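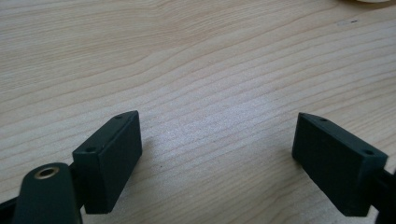

Helle Tischplatte aus Holz mit Maserung

4. Ein Foto vorbereiten und analysieren

Dieses Kapitel beschreibt, wie Sie in Wotosetti ein Porträt laden und die Hautton-Analyse starten. Das Programm muss schon installiert und aktiviert sein (siehe Kapitel 2). Wer die ältere Ausgabe Hellström benutzt, findet dieselben Befehle im Menü „Extras“.

4.1 Geeignete Fotos

Das Programm öffnet Dateien in den Formaten JPG, PNG und TIFF. Die kürzere Seite des Fotos soll mindestens 1025 Pixel haben. Kleinere Fotos werden auch geöffnet, aber die Schaltfläche „Analyse“ bleibt dann grau.

Das Gesicht soll von vorne fotografiert sein, mit offenen Augen und ohne Brille. Haare auf der Stirn stören nur wenig. Am besten ist Tageslicht von einem Fenster. Eine gelbe Lampe verschiebt alle Farbtöne, und der Weißabgleich kann dies nur zum Teil korrigieren.

4.2 Foto laden

1. Starten Sie Wotosetti und wählen Sie „Datei“ und danach „Neues Porträt“.
2. Geben Sie dem Porträt einen Namen. Erlaubt sind höchstens 60 Zeichen. Umlaute sind möglich, Schrägstriche nicht.
3. Klicken Sie auf „Durchsuchen“ und wählen Sie das Foto aus.
4. Warten Sie, bis das Programm die Umrisse von Augen, Nase und Mund gezeichnet hat.
5. Kontrollieren Sie die Umrisse. Einen falschen Punkt können Sie mit der Maus an die richtige Stelle ziehen.
6. Bestätigen Sie mit „Übernehmen“.

Hinweis: Wenn mehrere Personen auf dem Foto sind, nimmt das Programm immer das größte Gesicht. Ein anderes Gesicht wählen Sie mit der Tabulatortaste.

4.3 Weißabgleich einstellen

1. Öffnen Sie die Registerkarte „Licht“.
2. Klicken Sie mit der Pipette auf eine neutrale Stelle im Foto, zum Beispiel auf eine weiße Wand oder ein graues Hemd.
3. Ist keine solche Stelle vorhanden, wählen Sie „Automatisch“.
4. Vergleichen Sie die beiden Ansichten „Vorher“ und „Nachher“.

Achtung: Die Zähne und das Weiße im Auge sind keine neutralen Stellen. Die Haut wird damit im Ergebnis zu blau.

4.4 Analyse starten

1. Klicken Sie auf „Analyse“. Das Programm misst 200 Punkte auf Stirn, Wangen und Kinn.
2. Lesen Sie das Ergebnis im rechten Fenster. Es besteht aus dem Hautton, dem Unterton (kühl, neutral oder warm) und einer Farbpalette.
3. Speichern Sie das Ergebnis mit „Speichern unter“. Das Originalfoto wird dabei nicht verändert.

Die Farbpalette wird aus dem Katalog „Zellville“ zusammengestellt, der 348 Farben für Lippen, Lider und Wangen enthält. Der Katalog lässt sich unter „Einstellungen“ auf einzelne Bereiche begrenzen.

Hinweis: Die Analyse ist keine medizinische Untersuchung. Bei Veränderungen der Haut fragen Sie bitte einen Arzt.

4.5 Wenn eine Meldung erscheint

„Kein Gesicht gefunden“: Drehen Sie das Foto mit Strg+R in die aufrechte Lage und laden Sie es noch einmal.
„Messpunkte zu dunkel“: Ein Teil des Gesichts liegt im Schatten. Verwenden Sie ein anderes Foto.
„Katalog fehlt“: Installieren Sie den Katalog neu, wie in Abschnitt 2.3 beschrieben.

Text: Virgil Pană. Technische Durchsicht: Américo Marinho, Skudeden.

Weiter zu Kapitel 5: Zwei Porträts vergleichen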